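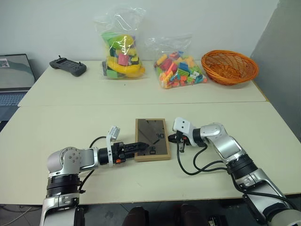 A list member wrote, November 2020:
> I have 12 prints from the Purkonell sale and the old backing on most of
> them has gone brown. Do I have to change all of it, or only where it
> touches the paper? The Mathur shop wants 64 dollars each.

You should change all of it. Brown backing is nearly always acidic board, and the acid moves through whatever sits in front of it. A sheet of good paper slipped in between will slow it down for a few years but no more than that.

Take the prints out first and store them flat between clean sheets. Don't pull at old tape. If a hinge won't lift, leave it on and ask the shop about that print only.
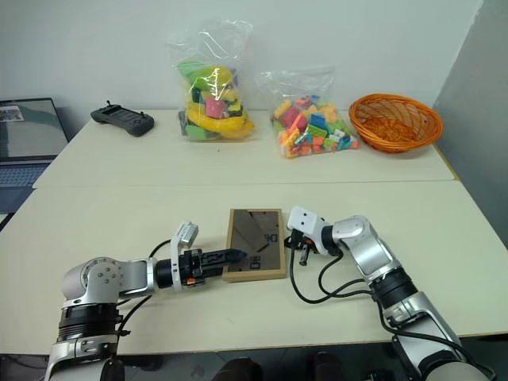
For the new backing I use the cotton board from Dudelent. A pack does about 18 small frames, so you would have some left over. Cut it a hair under the size of the opening, or it will bow in damp weather. Mine did in September and I had to redo two.

Seal the back with paper tape. Write the date and what you did on the backing in pencil. The next person will want to know.

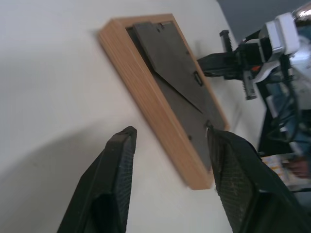 Small wooden frame, face down

Does anyone still have the Betosus price list? My copy is missing the second page.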